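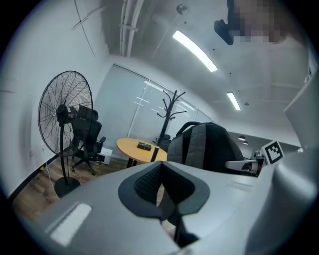

Residents who called in to the Stidgate town line last week wanted to know one thing above all: whether the 558 bus would still stop outside the library once the new timetable comes in. One caller said she had planned her working hours around that stop and had heard three different answers.

The operator, Neruletti, says the stop stays. Under the timetable published on 20 January 2025, the 558 will keep its present route through the center of Stidgate, but buses will run every 20 minutes during the day instead of every half hour. The last bus from Farooqui Square moves to 7 minutes past 11, later than at present.

The changes also affect route 19, which runs between the square and the Bririnel housing development. Evening buses on that route will no longer go by way of the old dairy road. Passengers who use the two stops there after 7 p.m. will have to walk to the corner of Mill Lane, where a temporary shelter was put up in December. Daytime service on the dairy road is unchanged.

Neruletti said few passengers got on or off at the two stops in the evening and that cutting the loop would help drivers keep to time. The company had been criticized for late running on route 19 through most of the fall, when roadwork near the bridge held up traffic in both directions.

Office workers are likely to notice the change most. Several employers near the square start their shifts on the hour, and the current 558 reaches the library stop a few minutes too late for many of them. The new times bring the first two morning buses in earlier. A reader who works in one of the offices wrote that she would gladly give up the extra sleep if it meant she could stop driving in.

Fares are not going up. Monthly passes already bought will be accepted on both routes until they run out, and the transfer between the 558 and the 19 remains free if the second trip begins within an hour of the first.

The town has asked Neruletti to look again at weekend service to Bririnel, where there are no buses before 9 a.m. The company has not made a commitment. It said weekend times would be reviewed in the spring, along with a request from residents for a stop closer to the clinic.

Printed timetables are available at the library and at the ticket window on Farooqui Square. Large-print copies can be ordered at either place. Old timetables at the stops will be replaced over the coming weeks, starting with those on the 558.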